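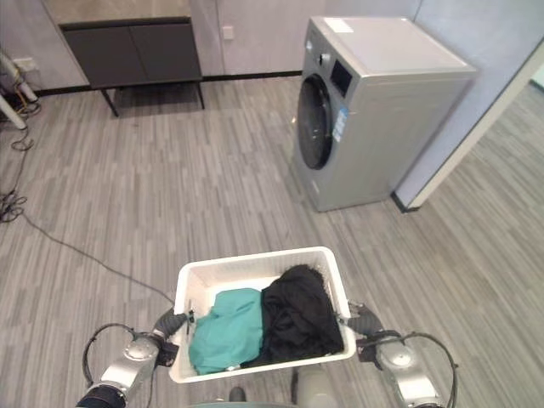

Winter Enrollment Opens for the Prilex Online Programming Certificate

Search this site Search Enter keywords Go

28 December 2019

Werkico is pleased to announce that enrollment is now open for the winter session of the Prilex certificate in introductory programming. The session is offered entirely online and is intended for adults with no earlier experience in software development. Applicants who completed the free preparatory unit in August may enroll directly and do not need to take the placement exercise again.

The certificate consists of 36 lessons, divided into four blocks. The first block covers the basic elements of a program: values, variables, conditions and loops. The second introduces functions and the organization of code into files. The third is devoted to reading and writing data, including plain text, spreadsheets saved as comma-separated files, and simple databases. In the fourth block, each student plans and completes a small program of his or her own choosing, subject to approval by an instructor.

All lessons are taught in Python. Students who hold the earlier version of the certificate, which was taught in another language, will keep their standing and may enroll in the fourth block alone at a reduced fee.

Fees and Payment

The fee for the full certificate is $240. It may be paid at enrollment or in three equal parts, the first of which is due before the opening lesson. The fee includes access to the lesson library, the practice exercises and the written comments provided by instructors. It does not include the optional reference book, which students may buy separately or borrow from a library.

A student who withdraws before the end of the second week will receive a full refund. After that point, fees may be transferred once to a later session but cannot be returned. Requests to transfer must be made in writing through the student account page. 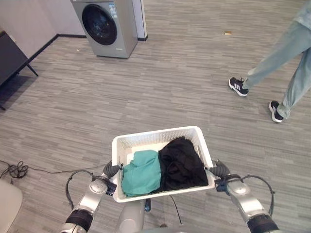
Employers who wish to sponsor staff members may pay by invoice. Sponsored students follow the same lessons and meet the same requirements as all others, and their exercise results are not shared with the sponsor without written consent.

Changes to the Exercise System

Beginning with this session, all practice exercises will be submitted through Shin, the browser-based editor that replaces the upload form used until now. Shin runs a student's program against a set of tests and reports which of them passed. Students may submit as many times as they wish before the deadline, and the best result is recorded. The editor saves work automatically, although we continue to advise students to keep their own copies.

Exercises submitted through the old form remain available for reading until the end of the winter session. Students who wish to keep them should download them before that time. The exercise collection itself has been revised: 77 exercises have been rewritten for clearer wording, and several that depended on outdated library functions have been withdrawn.

Students will need a computer with a current web browser and a reliable connection. A tablet with a keyboard is acceptable for the first two blocks. The third and fourth blocks require a computer on which the student is permitted to install software.

Discussion Board and Instructor Hours

The discussion board has moved to Skurken, and existing accounts have been carried over. The board now has 2909 registered members, among them many former students who continue to answer questions. Members are asked to search for an existing thread before opening a new one, and to post only the part of a program that is causing difficulty. Complete solutions to graded exercises may not be posted and will be removed.

Instructors will hold written question hours twice a week throughout the session. The schedule will appear on the board before the opening lesson. Questions sent outside these hours will be answered within two working days.

How to Enroll

Applicants should sign in to the student account page, select the winter session and complete the placement exercise if they have not already done so. The result is used only to recommend a starting block and does not affect admission. A confirmation message with instructions for opening a Shin workspace will be sent once the first payment or the sponsor's invoice request has been received. Applicants who do not receive this message within three working days should contact the Werkico enrollment office through the form on the account page.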